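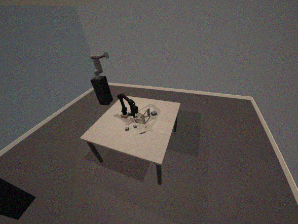
A pale table in a dim room.

Vestis, a new chamber opera by Aniela Krajewska, runs 95 minutes without an interval, and I mention it first so that you can plan your evening better than I did. The story is thin. A tailor (Dilwyn Ellis) is asked to sew a wedding coat for the man who ruined him, and spends six scenes deciding whether to leave the pins in. Ellis has a warm, slightly rumpled baritone and he can thread a needle on a high F, so we forgive the tailor his dithering for longer than he deserves.

Krajewska's score calls for 17 players, most of whom seem to be bowing something that was never meant to be bowed. When she lets them play a tune, as in the fitting duet, it's lovely – and then a bass clarinet comes in and tells everyone to stop enjoying themselves.
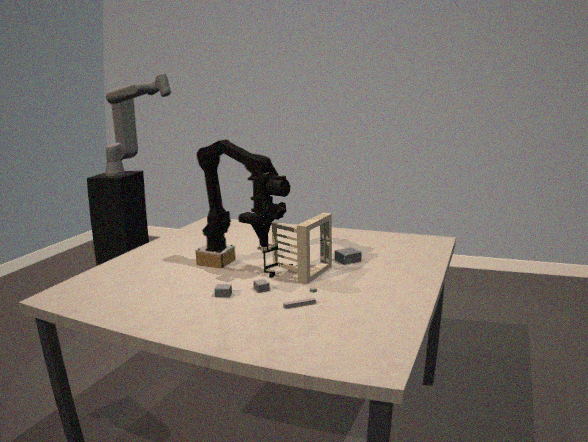 Esther Koech sings the bride with real bite and gets the best music of the night, a long unaccompanied lament over a missing button. I was ready to laugh at it. I didn't, although the man beside me managed for both of us. Kipchumba Wanyama conducts briskly and keeps the balance kind to the voices, even in the storm, where I'd have forgiven him a little cruelty.

Lilian Mushi's staging is less sure of itself. There is a great deal of walking slowly with cloth. The surtitles ran a line ahead for most of scene four, so the tailor's big secret reached us before it reached him.

Still, I'd go again for Koech, and for the last ten minutes, when the coat finally goes on. Take a cushion.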